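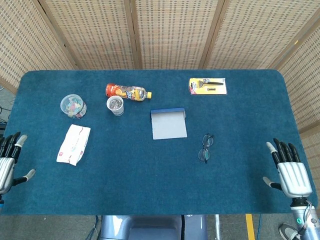
Felt table with the woven screen behind it

Glue residue and flattened pile on felt-covered table, what solvent is safe?

Itzel Montes
May 2018

I have a rectangular table with rounded corners, covered in teal-blue felt that looks more like thin carpet. The covering is bonded directly to the top, so I can't remove it to wash it. In April I took off a strip of double-sided tape that had been down for 14 weeks. The backing came away and most of the adhesive stayed in the fibers. It is tacky and already picking up lint.

There is also a flattened patch where a heavy box stood. I tried a damp cloth and dish soap on the adhesive with no effect. I don't know the fiber. The supplier's sheet says only "Clulla 383, teal." Will isopropyl alcohol lift the adhesive without loosening the bond underneath?

Pluvitent

Identify the fiber first. Pull a few strands from the underside edge, hold them in tweezers over a sink and light them. Wool smells like burnt hair and leaves a crushable ash. Polyester and polypropylene melt into a hard bead. Acrylic also melts, with more smoke.

For the adhesive:
Put ice in a plastic bag and leave it on the spot for 8 minutes. Scrape off what has gone brittle with the back of a butter knife, working in the direction of the pile.
Test isopropyl on a hidden corner and let it dry completely. Check a white cloth for dye.
If no color comes off, dampen the cloth with alcohol and blot. Do not pour it on. Liquid that reaches the backing can soften some contact cements, and you will get a bubble.
Change to a clean part of the cloth often.

Avoid acetone. It dissolves acetate and some acrylics.

For the flat patch, hold a steam iron just above the surface for a few seconds, then brush with a soft nylon brush. Keep the iron off the felt, and skip the steam if your fiber test showed polypropylene.

Thomas

Just sand it. I used 3000 grit on mine and it was fine.

Pedcombe

Sanding will pill most felts. I agree with the ice. On my polyester top the alcohol took three passes, with a day of drying between them, and left a slight halo that went away after I wiped the whole panel with plain water on a wrung-out cloth.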